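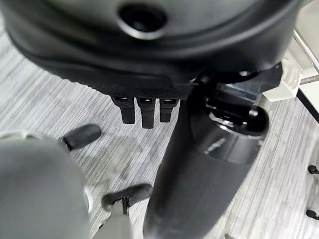 Tenotura is looking for people who still use the words they grew up with, and who wouldn't mind lending us some of them over the winter. We're putting together a dictionary of household words - the ones people say in kitchens and sheds and on the back step, that get handed down from a gran or picked up from a neighbour and hardly ever make it into print. If you look at that narrow black strip at the top of this page, running along the lower edge of the dark grey shell, I would call it mesh without a second thought. My mother would have said gauze, and my husband says "the holey bit" and will not be moved. If you already have an opinion of your own, then please do read on, as you are very much the sort of person we are hoping to hear from.

Search this site
Type a word and press enter

Reading time: 4 minutes

Call for participants: The Household Words Project

We began two winters ago with a shoebox of index cards and a notice in the library at Rikgate, asking what people called the end slice of a loaf. I'd expected a handful of replies. What came back was crusts, heels, nobbies, knockers, outsiders, and one very long letter about a family who fell out over it at a christening. The collection now stands at around 3,000 entries, and we've reached the stage where we need fresh ears and a good many more voices, especially from people who have moved about and carry words from more than one place.

Who we are looking for

Anyone over eighteen who speaks English at home at least some of the time. You don't need to have been born here, and you certainly don't need any exams or training. Some of our nicest entries have come from people who learned English as adults, and who noticed odd little differences that the rest of us had stopped hearing. Couples and housemates are welcome to sign up together, and so are grandparents with grown-up grandchildren. We have room for 100 people in this round.

We're a bit short of people from the Udix side of the river, and of anyone who has worked in a laundry, a bakery or a school kitchen. Workplaces have wonderful words of their own and they vanish quickly when a place shuts.

What you would be doing

You'd come along for a first chat, either at our room above the Kun reading rooms or over the telephone if getting out is difficult. We show you ordinary objects and pictures of ordinary objects, and you tell us what you'd call them if you were asking somebody to pass you one. We try very hard to keep our own words out of it, though I'm told my face gives me away. It takes an hour or so, with tea in the middle.

After that we'll give you a notebook to take home. Over the following month you jot down any word that makes you stop and think, along with who said it and what they were talking about. Some people fill the book. Others bring back a page and a half, and that's perfectly all right too - one of those thin little notebooks gave us nine words for a draught under a door.

Then there is a second chat, a bit longer than the first, where we go through your notebook together.

Packets, tins and tubs

This round has a section on food containers, which caused more argument in our trial run than everything else put together.
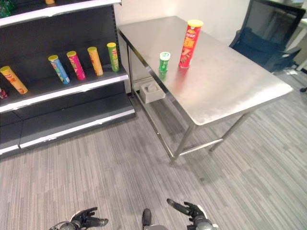 Cans, tins, tubes or tubs? Crisps on the shelf, and a red one on the steel table.

I have always said tube for these, but a good half of our trial group said tub, and one gentleman insisted that a tub has to be wider than it is tall. We would love to know what you say, and what you call the lid, and whether you have a word for the crumbs left at the bottom. We're also asking about jars, cartons, the inner bag in a cereal box, and the drawer or cupboard where all the saved bags end up.

What you get

Everyone who finishes both chats receives a £20 book token, and we'll cover your bus fare. You'll be named in the printed dictionary if you'd like to be, or left out of it entirely if you wouldn't. We record the chats so that we can get the sounds right, and the recordings are kept by the project and not passed on to anyone without your say-so. You can change your mind at any point and we'll take your words back out.

How to join in

First chats start in November, with daytime slots from 10am and a few at 6pm for those who are at work. To put your name down, write to Chaimae El-Sayed at the Household Words Project, Tenotura, care of the Kun reading rooms, or leave a note at the front desk. Please tell us where you grew up, anywhere else you've lived for a good while, and one word you've been teased for using. Chaimae reads every letter herself and will write back with a choice of times. There's a lift to our floor and the kettle is generally on.

Related

What do you call the end of the loaf?
Words from the Udix laundries
Borrowing a notebook: notes for new joiners
Draughts, drips and damp: last winter's entries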